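Friday, February 8, 2019

Back late, tea going cold, writing this before bed or I won't do it at all. Legs ache. Why do legs ache from tidying a table.

Up at half six because the bin lorry was early and reversing outside for what felt like a year. Toast. No marmalade. Someone (me) put the empty jar back in the fridge. Emailed Guzmán about the boiler man, no reply, will ring Monday if I remember, which I won't.

So the big thing today was the table. Imani had been on at me since December about the long wooden table at Moswood and she's right, it had got grim. Sticky rings, dust in the grain, crumbs that I think date from 2007. We said we'd do it after Christmas and then it was after New Year and then my cold and then her cold. Today we both had the afternoon so no excuses left.

Got there at 2. Imani already in with her sleeves up, radio on, windows open, FREEZING. She'd made a list. I had not made a list. I'd brought biscuits, which I still say counts.

First job was getting the paper off. You would not beleive how much paper. Receipts, half a crossword, instructions for a lamp we haven't got any more, a birthday card for Tobias that none of us ever gave him. His birthday's in summer! Put it in my bag, will give it him this year and act natural. Recycling bag full before we'd even found a duster.

Then the cloth argument. I wanted a wet one, she said dry first or you just make mud. She's right about that as well, annoyingly. Her mum did floors for years and there's no arguing with it. So dry cloth first, the waffly one, then the air can for the bits a cloth won't get in, and only then anything damp. I'd only ever used those cans on a keyboard. Very satisfying on a table edge. Bit too satisfying. Imani took it off me after I did her ear.

Read the small print on it for once, as you do when you're meant to be working. Equipment only, it says. Gas under pressure. Kept it well away from the heater after that, moved the heater too, then moved it back because my hands had gone blue.
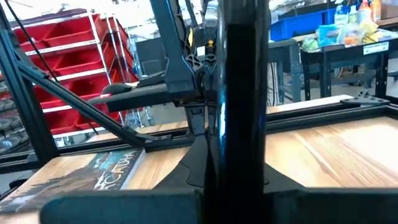
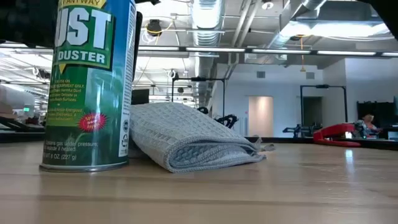 Later, after food

Had to stop there, phone went. Tobias, wanting to know where the good scissors were. Don't know. Never known. Told him try the drawer under the kettle and he went quiet and then said "oh" and hung up, so that's one thing sorted today.

Where was I. The table.

The wood is so much nicer than I'd remembered. It's a proper light brown and there's a pale streak running through it on a slant that I'd honestly have told you was a stain. Went at it for ages with my thumbnail before Imani pointed out it was the grain. Felt a right idiot. When the light comes in low you get a great white glare on it and can't see what you've done and what you haven't, so I did one end twice I think. No harm.

Smell of lemon by the finish, from her spray, which gave me a headache but a clean sort of headache.

Grolance rang in the middle of it all about the chairs. They can't do the blue till the spring now. I said fine, any colour, we just want to sit down. The woman laughed and said she'd put that on the form. I hope she didn't. Imani says I should've asked for money off and she's probaby right, third time today, I've stopped keeping track of what she's right about and started on the biscuits instead.

Tea break at four, standing up because of the chairs. Talked about her sister's flat, which has fallen through again, the seller has gone and changed his mind after all that. Poor Mika. No wait, Mika's the dog. Poor sister. She's lost the survey money and she'd already bought curtains. Imani reckons she can take them back but they were cut to length so I don't see how. Didn't say so.

Also talked about whether to oil the table. Three different opinions, and only two of us in the room, as Imani rang her mum. Mum says oil it. Imani says wax. I say leave it alone till it's warmer and we can have the doors open, the last time I oiled anything indoors I could taste it for a week. Left it. Put "oil??" on the back of the list and the list is now in my coat.

Forgot to say, cut my finger on the recycling bag. How do you cut your finger on a bag. There was a tin lid in with the paper, that's how, and I'd lay money I put it there myself. Plaster on, it's fine, but it's the finger I type with so excuse all this.

Things to get next time I'm near a shop
marmalade
more cloths (she says we need loads, I say a few)
plasters, big ones
washing up gloves that FIT
felt pads for the chair legs, if the chairs ever come
something for Guzmán to say sorry for the shouting about the boiler

Left Moswood about six, dark, raining sideways. Missed the bus by the length of the bus. Stood in the shelter with a man eating a whole cucumber. Next one came in the end, driver in a foul mood, windows all steamed, and I got a seat over the heater so my ankles were roasted and the rest of me wasn't.

Got in and looked at our own kitchen table with new eyes and it's a disgrace. Letters. Keys. A single glove. Something sticky by the pepper. Had a go at it with the side of my sleeve and then thought no, dry first, and went and found a proper cloth. So she's got into my head. Did half. The half you see from the door.

Soup for tea, the tinned one, with the end of the loaf. Markus texted to ask if Sunday is still on. Forgot there was a Sunday. Said yes. Now need to work out what I said yes to. I think it's lunch, might be the walk. If it's the walk my boots are still in the boot of Tobias's car and he's off to his brother's in the morning, so need to catch him before nine. Set an alarm. Two alarms.

Money: bus both ways, biscuits, 50p for the bag. Didn't write the rest down. Must start doing it properly again, I was good at it in December and then it went to pot.

Imani's just messaged. She's left her scarf over the back of something at Moswood and will I pick it up if I'm in before her. Yes. She also says she went back in for her keys and put her hand flat on the table and it felt lovely. It does feel lovely! I did the same before I left, didn't tell her. Want to get in there Monday before it gets covered again. I give it a week. Put a note up perhaps, something polite. NO CUPS. Imani will say it wants a please on it.

Rain's on the skylight now. Finger throbbing a bit. Must look up whether you can wash a waffle cloth on hot or whether it goes all small, Imani would know but I'm not asking her another thing today.

Put bins out. No, bins went this morning. Bed.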